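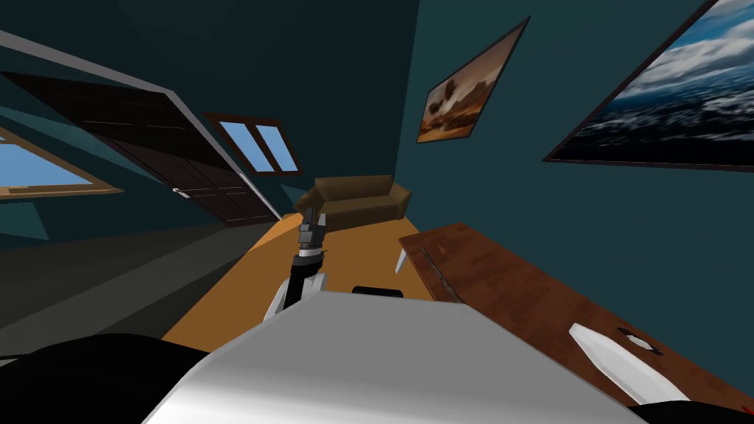
Agnes Purves wished it placed on record that she had never asked for the photograph to be taken down. She had asked only that the caption be changed. The word "estranged" was inaccurate, she told the editorial office of Morkitz, and she would be obliged if it were corrected before the evening edition went out to subscribers.

The request was received at 4 in the afternoon and entered in the corrections log by Cameron Laing, deputy standards editor. Under the magazine's rules, any complaint concerning the marriage of a public person was to be answered in writing on the same day. Mr. Laing read the caption twice. It stated that the singer Wian Cele had been seen leaving the Drukusska awards dinner without his estranged wife.

"In what respect is it inaccurate?" he asked.

"We had breakfast together," said Ms. Purves. "He burned the toast."

Mr. Laing wrote down the word "breakfast." He explained that the magazine would require confirmation from a second party, and that the customary second party was the husband.

Mr. Cele could not be reached. His representative, Barnabás Deák, replied on his behalf with a statement of 40 words, in which the couple asked for privacy and expressed their gratitude to the fans. The same statement had been issued in August, when they were said to have reconciled, and Mr. Laing found it in the archive without difficulty. It had been filed under both headings.

He telephoned Mr. Deák and asked which of the two meanings was intended on this occasion.

"The statement speaks for itself," said Mr. Deák.

"It has been printed as a denial and as a confirmation."

"Then it has been useful to you," said Mr. Deák, and he asked whether the magazine still planned to review the new album.

The matter was referred to Lorna Buchanan, who had edited the magazine for seven years and had attended the wedding. She recalled a marquee, a great deal of rain, and the groom holding an umbrella over his bride's mother while his own suit was ruined. The magazine had paid for the exclusive rights. It had not printed the umbrella, as the manufacturer was not a sponsor.

"What does she want it to say?" asked Ms. Buchanan.

"She wants it to say 'wife.'"

"Only that?"

"Only that."

Ms. Buchanan looked at the caption for some time. Traffic to the page had been strong all day. The word under dispute was also in the headline, in the newsletter, and in a paid notice for Urbańczyk jewelry that had been arranged to run beside it.

"Take it out," she said.

The correction was published shortly before the evening edition. It was one line long and drew few readers. Mr. Laing wrote to Ms. Purves to inform her that the matter was closed, and her answer came within five minutes. She thanked the magazine for its courtesy. She added that Wian had been home since noon — asleep on the couch, with his phone switched off — and that she had not yet decided whether to wake him.

Mr. Laing considered whether this should be entered in the log. He left the line blank, initialed the page, and went to find his coat.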